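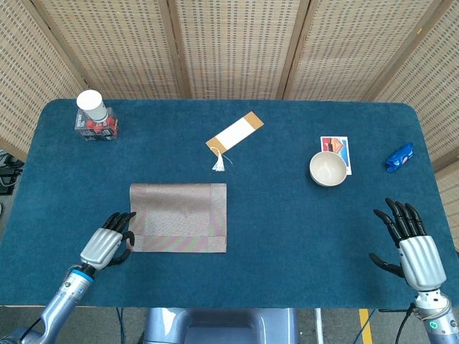 Griet Schouten
Posted 11/13/23 in Visits

The trade days at Grasmont are held twice a year, in March and again in the fall, in the old weaving hall behind the freight station. I went to the fall one. I write mostly about table linen and small household goods, so I skipped the furniture floor and spent my time downstairs, where the smaller stands are.

Getting there is simple. The train stops at Vembridge and a shuttle bus leaves from the far side of the parking lot. The bus holds 50 people and was full when I got on, so a few of us stood. The ride takes less than 15 minutes. Entry is free if you register ahead and 6 euros at the door. They give you a paper badge and a floor plan, and the floor plan is worth keeping, as the stand numbers do not run in order. Stand 536 is next to the stairs and stand 100 is at the opposite end of the hall, by the coat check.

I started at 536, which was Vermeulen. They sell placemats, runners and table covers, and this year they had given up the usual wall of samples and set out tables with one placemat each and some ordinary things placed near it. The one I spent the most time at had a dark teal cover with a texture like carpet. The rectangular placemat on it was a muted gray-brown with a fine weave and a slightly darker band inside the edge. There is a faint shimmer of pink and green along the lower border. It is subtle and I think most people would miss it in a catalog. The man at the stand told me the same weave is available in a sand color and a dark green, and that the gray-brown outsells both.

The other things on the table were what you might find on one at home in the middle of an afternoon: a small round cream bowl resting partly over an illustrated card, a crumpled blue packet, a white paper cup on top of a dark carton with red tomato-like pictures on it, and a bookmark with a small white tassel. I asked if any of it was for sale and was told only the placemat and the cover. I would have bought the bowl.

I liked seeing a placemat with clutter near it. Most stands show them with a full place setting, two glasses and a folded napkin, and you learn very little about how the color sits next to packaging. The gray-brown holds up well beside strong blue and red. I am less sure about it on a teal cover. To my eye the teal is too heavy for a mat that quiet, and I would put it on bare wood or on something lighter. The rounded corners of the table helped a little.

Behind the table they had put a folding screen, five panels in a light tan weave, bamboo or rattan, with darker wood strips between them. Screens like this were all over the hall. The organizers rent them out to exhibitors who do not want to build walls, and they do a good job of closing off a stand without making it dark. The weave has small rectangular openings, so some light still comes through. I asked at the information desk what it costs to rent one and was handed a price list that had everything on it except the screens.

Vermeulen's minimum order for shops is 50 placemats in mixed colors. Delivery is four weeks, or six if you want the green. They would not give me a retail price, only a suggested range, and it was wide enough to be of no use.

From there I went down the middle aisle to Zutus, who make bowls and cups. This is a small workshop and the stand was run by two people who were also packing orders between visitors. Their bowls come in three sizes and the medium is the one to look at. It stacks well and the foot is ground smooth, so it does not scratch a table. They had a crate of seconds under the counter at half price. I bought two with small glaze faults on the underside. They wrapped them in newspaper, and both made it home in one piece.

The lunch area is at the back, past the stairs. There is soup, bread rolls and coffee. The soup was gone by one o'clock. If you plan to eat there, go at noon, or bring something from the bakery across from Vembridge station, where the cheese rolls are better anyway.

After lunch I sat in on a talk about fabric table covers. The speaker worked in cleaning and hotel supply and knew her subject. Her main points were that a textured cover should be vacuumed before it is wiped, that spills should be blotted from the outside in, and that dark colors show crumbs and lint far more than people expect when they order them. She recommended asking for a sample of at least 100 square centimeters and leaving it on the kitchen table for a week. The chairs were hard and the microphone cut out twice, but the room stayed full until the end.

The last hour I used for the paper goods stands near the coat check. There were a lot of calendars, and some nice bookmarks with cotton tassels, sold on cards of six. One stand had notebooks with woven covers that I would have ordered if the paper had been thicker. I took samples of gift wrap from two suppliers and will write about those separately once I have tried folding them.

A few practical notes for anyone going to the next one:

Lockers are available but take coins only.

The hall is cold near the loading doors. Keep your coat on if you are visiting the basket and rug stands.

Most exhibitors will not sell single pieces until the last two hours of the day, and some will not sell them at all. Zutus did without being asked.

Photography is allowed downstairs. Upstairs you need to ask at each stand.

The last shuttle back to Vembridge leaves at 5:30. After that it is a walk along the canal, and the path has no lights for the second half.

The next trade days are in March. Registration opens in January on the Grasmont site, and Vermeulen told me they will be back at the same stand with the new runners.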